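Pre-purchase checklist, kitchen handling cell — Morris site
Walked through by Ward Bosman, February. Comments are mine, so grumble at me.

I went through this with a coffee and the budget sheet open side by side. Anything marked OPEN needs an answer before we send Viltico a purchase order.

1. Arm reach covers the whole work table
OK. Far corner included, and I checked it with the tray parked out there.

2. Arm stands on its own base, separate from the table
OK in the layout. The real platform still has to be priced — Drerkberg wants 823 for theirs, bolts and leveling feet included. I'd take it.

3. Gripper suits the items on our list
OPEN. Cabbage, pan, baking tray, plate. The fingers we have in the model are fine for a rim or a handle, but a whole cabbage is a big round thing and I'm not convinced. Please get the maximum opening in writing before anybody falls in love with a price.

4. Items spaced so the gripper can get down between them
Partly. Tray is good, pan is good. The cabbage has a hammer-shaped thing lying right up against it, and I'd like a second layout with those two pulled apart so we can compare.

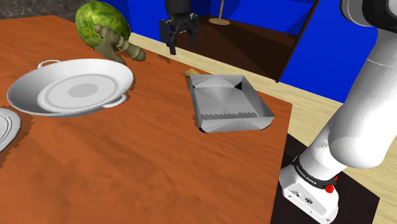
Item 4, simulated layout: tray clear of the pan, cabbage at the back left.

5. Stop button reachable from the operator's side
OPEN. It isn't on the quote at all! I asked Furetti and they said it's "usually bundled," and I don't budget on usually. Get a line item, even if the line says zero.

6. Guarding
OPEN. I've penciled in 2,000 for panels and a gate switch. We can't finish this one until the risk assessment is done, so leave the money where it is and don't let it drift over to tooling.

7. Spares
OK with a change. The first quote had 20 sets of finger pads, which seemed like a lot for one arm. I cut it to eight and we can reorder if we chew through them.

8. Table surface
OK for now. The wood table in the model is a stand-in as far as I'm concerned. For the real thing I want something we can wipe down every shift, and that cost belongs to the kitchen budget (I checked, they grumbled, they agreed).

9. Training
OPEN. Two people minimum, on our floor, with our pans. Viltico offered a video course and I said no thanks.

10. Delivery and floor access
OK. Measured the loading door twice. The crate fits if it comes in long side first — please put that on the delivery note.

Result: hold the order. Items 3, 5, 6 and 9 go back out with questions, and I'll redo the sheet when the answers come in.

W. Bosman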